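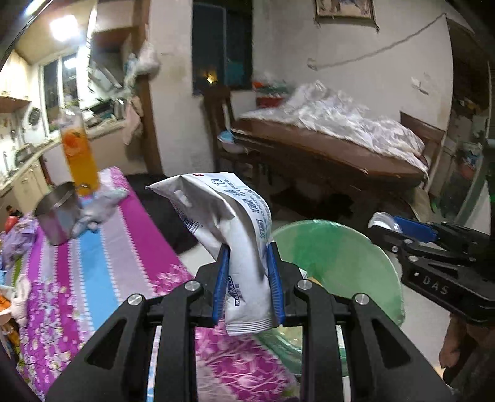
4. Choosing the first chores

This section applies to the Fitari two-arm home unit with Ki software. Complete Section 3 (mounting and power) before you start. Plan on one evening for steps 1 through 7.

What the unit can do now

Many new owners ask whether the machine can take over the housework. It can't yet. It can do parts of certain chores, in a room it has been taught, with someone nearby. Clearing a table is a good first chore. Cooking, ironing, and anything with a knife are not supported.

The table below lists common household items by how well the current release handles them.

Ready: empty cups, plastic bowls, dry hand towels, closed boxes
Needs supervision: snack bags, capped bottles that are at least half full, small lids
Not supported: open drinks, glass with wet sides, bedding, loose wires, anything over 600 grams

Soft packaging sits in the middle group for a reason. A crumpled snack bag has no fixed shape. The fingers may close on a fold of film and miss the contents, and a bag that has been opened can spill when it is tipped. Two arms help, but the second arm adds time.

Setting up a table-clearing chore

1. Pick one table. Do not start with a kitchen counter, where dishes, taps, and drying racks crowd the arms.

2. Leave the tablecloth on if you normally use one. Ki must learn the table as it will be found. If you change to a cloth with a different pattern later, repeat step 4.

3. Place a basin or bin where both arms can reach it. The rim must be at least 4 inches below the table edge. A wide, light plastic basin works well. If it slides, put a rubber mat under it.

4. Open the Ki panel and select Learn Surface. Keep people and pets away from the table until the tone sounds.

5. Put out the items you want cleared. Use no more than 7 for the first run.

6. Guide the gripper by hand through each pickup. Close the fingers until the pads touch the item, then stop. Squeezing harder does not teach a better grip. For a bag, take hold near the middle, where there is something inside to press against.

7. Select Save Chore. Give it a name you will recognize, such as "Sunday table."

Note: Lids and caps are easy to lose. If the chore includes one, teach it as a separate pickup with the second arm. Do not ask one arm to hold two things.

Note: Evening runs fail more often than daytime runs. A bare ceiling light puts glare on plastic film, and dark windows can reflect the room. Teach the chore at the hour you plan to use it.

CAUTION: Remove tall glass bottles before the first unattended run. The arm can pass over a cup and still strike a bottle standing beside it.

CAUTION: Keep hands out of the space between the two grippers while the amber light is on. The pads are soft. The arms behind them are not.

How long to practice

Teach each item several times before you judge the result. Bok-nam Kwon, who tests household chores for Fitari, recommends 40 demonstrations for any soft package and fewer for rigid items. Move the item a little each time and turn it over now and then. If every demonstration starts from the same spot, the unit will look for the item in that spot.

Checking the result

Run the chore once with the speed set to Low. Stay within reach of the stop button. Count a pickup as good only if the item lands in the basin and nothing else on the table has moved. If the same item is dropped twice in a row, delete its pickup and repeat step 6.

A person will still clear the table faster. Compare results by how much is left for you to do afterward.

Using other grippers

Skallum finger pads fit without an adapter. Trarora pads need the short spacer from the accessory bag and must be recalibrated after fitting (see Section 6). Replace both pads on a gripper at the same time. Wipe them with a damp cloth after any chore that includes food packaging, and let them dry before the next run.

Chores saved before the June software release must be opened and saved again. The surface map is kept.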